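My afternoon at the Harb open day in Endton

So I finally made it to the Harb open day! I've been meaning to go for ages, and this year the June date landed on a day when I had no excuse. It's an easy drive to Endton if you don't follow the signs for the industrial park (they take you around the back of the lumber yard, ask me how I know). Parking is on the grass next to the old Skondham building. Wear real shoes.

Doors opened at 1 and I got there a little after, which meant the first tour had already left. They handed me a sticky badge and a cup of coffee and pointed me at the lobby displays until the next group went through. Most of it was old arms behind rope, including a big yellow palletizer that used to stack bags of feed and looks like it could still take your car apart. I liked it a lot. There was a price card on a little desktop arm for schools, 2995 dollars, and I stood there for a while pretending I was somebody who could buy one.

The tour itself goes through three rooms. The first is the machine shop, and I'll be quick about it, because you stand behind a yellow line and look at mills. It smelled great, like my grandfather's garage. The second is where they wear out joints on purpose. One arm was lifting and lowering the same weight over and over, with a counter on the wall next to it that said 1826 when I walked in. I thought that was impressive until the guide told us it gets reset every morning.

The third room was the one I'd driven over for, the Stilside project. Stilside is their kitchen work, all the fiddly stuff: putting groceries away, bagging food, finding the right thing in a bin full of other things. They've done up part of the room with a dark marble-look counter, and people were leaning over each other to get close to it. We could watch from the side or look up at a big screen showing what the wrist camera sees, and I kept going back to the screen. It's such a strange point of view! You're right down there between two fat black fingers and a grape is suddenly a major piece of scenery.
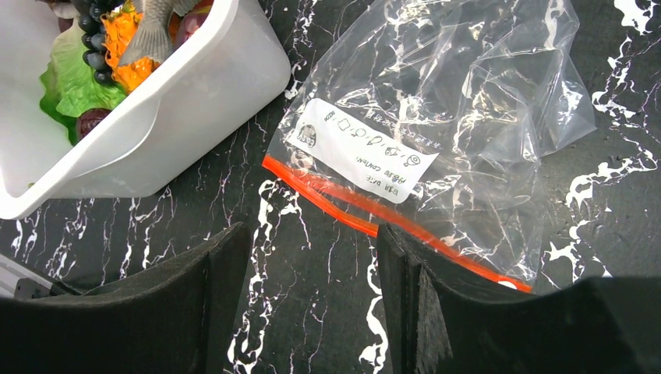 Bags are the hard part, according to our guide, and you could tell she'd explained this many times and still enjoyed it. A toy fish keeps its shape wherever you put it down. A zip-top bag folds a new way every time you touch it, and a clear one is worse, with the counter showing through and the shine moving around whenever the camera moves. Somebody asked why they don't just use a bag in a solid color and she said, well, what's in your drawer at home? Fair point.

I asked my own question too (I'd been rehearsing it in the car) — does it know the food is plastic? She laughed and said it doesn't know it's food. The shapes and colors are good practice all the same, and toy lettuce survives a whole week of handling. My own lettuce doesn't make it to the weekend with only me touching it.

It's slow, by the way. If you've only ever seen robots in ads you should be ready for that. There are long pauses where you're sure the thing has quit, and then it creeps forward a little and the whole room leans in. A kid near me got bored and went to find the cookies. I could have stayed another hour.

They let people try the hand controls at the end, two tries each, on a separate practice arm with foam blocks. My first block went on the floor. The second one I got up and over and more or less into the tray, and I'm counting it.

A few practical things if you're thinking of going next year. It's free, but the Stilside room fills up, so get on the first tour. The cookies are in the side hall past the restrooms and they were gone by 3:30. Photos were fine everywhere except the machine shop. And bring a sweater — that last room is freezing, even in June.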